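Hustcombe Community Kitchen
Progress report to the Stodov Fund, second period (to the end of April)

1. Where we are

The kitchen is open and is being used on most of the sessions we planned. We served 2539 meals in this period, counting the lunch club, the after-school tea and the meals taken out to people at home. Take-up at the lunch club was slow until the bus from Flelport was moved to a later time, and has been steady from then on. The after-school tea has been full from the start and we are keeping a waiting list.

The cookery course has run twice. The second run was shortened by one session when the boiler failed, and those who missed out have been offered a place on the next one. The most popular session was again the one on cooking with dried beans and lentils. The least popular was labelling and storage, which we will fold into the first session.

Washing up and wiping down now take up the last part of every course session. We had left these to the end of the day, and the next group was coming in to find jobs waiting.

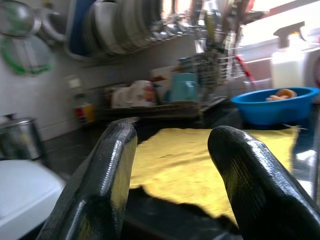

Can people come to the lunch club without booking?
We keep a few places back each time for anyone who turns up, and they are given out at noon. Booking is still the safer choice in the winter months.

2. Spending

Spending is within the budget for the period. Food cost more than we allowed for, mainly oil, eggs and tinned fish, and this was offset by lower heating bills in March and April. We paid £556 for the boiler repair, which was not in the original budget and was met from the contingency line. No other money has been taken from that line.

We changed our dry goods supplier to Cao in February. Deliveries are larger and less frequent, so we had to clear the back store and put up more shelving. The delivery charge is lower, but one order arrived short and the refund took a month to come through. We will look at this arrangement again before the autumn.

3. People taking part

In all, 112 people came to at least one session. Most live within walking distance. We had hoped for more from the Flelport side and have put up notices in the library and the health centre there – it is too early to say if this has made a difference.

Seven people who finished the first course have asked to help at the lunch club. They will need food hygiene training first, and we have set dates for this in June.

4. The building

The kitchen itself has needed little attention. The side door sticks in wet weather and will be planed when the painting is done. The landlord has agreed to replace the extractor fan, though we have no date for this yet. Until then we are keeping frying to a minimum and have changed the tea menu to suit.

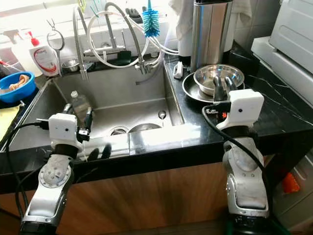
5. Next period

The third run of the course starts in May. We also plan a short set of evening sessions for people who work during the day, if enough sign up. The home meals will carry on at the present level, as we do not have the drivers to take on more. We would like to move the unspent part of the heating budget across to food and ask for the Fund's agreement to this by the end of May.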